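Flivell Gutter System, Set-up Guide, part 4: Mixing the nutrient solution and first filling

Revised February 2022 — replaces the earlier sheet that came in the box with the pump.

Please read all of this part before you open the nutrient bottles. It is written for the leaf crop gutters (lettuce, basil, pak choi, chard). If you grow tomatoes in the same gutters, use the table in part 7 for the strength of the solution. The steps are the same.

## 4.1 What you need

- Nutrient A and Nutrient B (Gorkilex, both bottles from the same box)
- pH down, and the small syringe without needle
- EC meter and pH meter, both calibrated as explained in part 3
- A clean bucket with a lid
- A long stirring stick, only for this use
- Gloves and eye protection

The tank must be already in its final place. A full tank cannot be moved by two persons, and the outlet can crack when the tank is pushed on a rough floor.

## 4.2 Filling the tank with water

1. Close the drain valve by hand. Do not use pliers.
2. Check that the pump is unplugged.
3. Fill the tank with clean water to the lower line. Leave the space between the lower and upper line empty for now.
4. Wait until the water has the temperature of the room. In winter this can take the whole night.
5. Measure the EC of the plain water and write it on the log card. You will need this number later.

**Note:** If your water comes from a well, send a sample to a laboratory before the first season. Joyce Nyamweya, who answers our support letters, keeps a list of the results from the Nilau area, and she can tell you which values are normal there. One well in that list gave 1,533 µS/cm before any nutrient was added. With such water you cannot grow lettuce well, and you should mix it with rain water.

## 4.3 Adding the nutrients

**Caution:** Never mix A and B together before they are in the water. The calcium in A will make a white solid with the sulfate in B, and the plants cannot take it up. It also blocks the drippers.

1. Put on the gloves and the eye protection.
2. Shake bottle A. Measure 600 ml for the standard tank and pour it slowly in the water.
3. Stir well from the bottom for a few minutes.
4. Rinse the measuring cup with clean water, also the outside.
5. Shake bottle B. Measure the same amount, 600 ml, and pour it in.
6. Stir again, then put the lid on the tank and wait 30 minutes.
7. Measure the EC. Subtract the number of the plain water from your log card. What remains is the strength of the nutrients.

For young plants the remaining value should be between 800 and 1,000 µS/cm. If it is higher, add water — but do not go over the upper line. If it is lower, add A and B again in small and equal amounts, always A first.

At the end of a crop some growers like to go stronger. We do not advise more than 3,000 µS/cm for any crop in this system, tomatoes included. Lettuce gets brown edges on the leaves long before this.
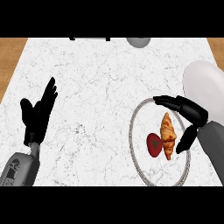 *Tomato and croissant on a round plate.*

## 4.4 Correcting the pH

Always correct the pH after the nutrients, because the nutrients change it too.

1. Measure the pH. For leaf crops it should be between 5.6 and 6.2.
2. Take some water from the tank in the bucket. Add 2 ml of pH down to the bucket with the syringe and stir.
3. Pour the bucket in the tank, stir, and wait 15 minutes.
4. Measure again. Repeat if needed.

**Caution:** pH down is an acid. Add the acid to the water, never water to the acid. If it touches the skin, wash with plenty of water. Keep the bottle closed and away from children.

If the pH becomes too low, do not try to repair it with kitchen products. Replace a part of the solution with plain water and check both values again.

## 4.5 First run

1. Put the pump fully under the water and plug it in.
2. Open the valve of the first gutter half way. Wait until the water comes out at the low end.
3. Open the other gutters one by one in the same way.
4. Look under every joint with a lamp. A drop that comes back after wiping means that the ring is not sitting well. Stop the pump and see part 2.
5. Let the system run for 24 hours without plants.
6. Check the level, the EC and the pH again, and write them on the log card.

The level will go down a little in the first hour, because the gutters and the return pipe are now holding water. Fill up with plain water to the upper line and measure again.

**Note for owners of the Kaijage return pipe:** this pipe is wider and holds more water. Wait two hours before you fill up.

## 4.6 When to change the solution

Change the whole solution every two weeks in summer and every three weeks from October on. Old solution can be used for fruit trees or for a flower bed, but please do not pour it in a stream or a pond.

Spare rings, syringes and log cards can be ordered from Nassoro Kinyua at the parts desk. The number for the ring set is 274. Please write also the year of your tank — it is pressed in the plastic next to the drain valve.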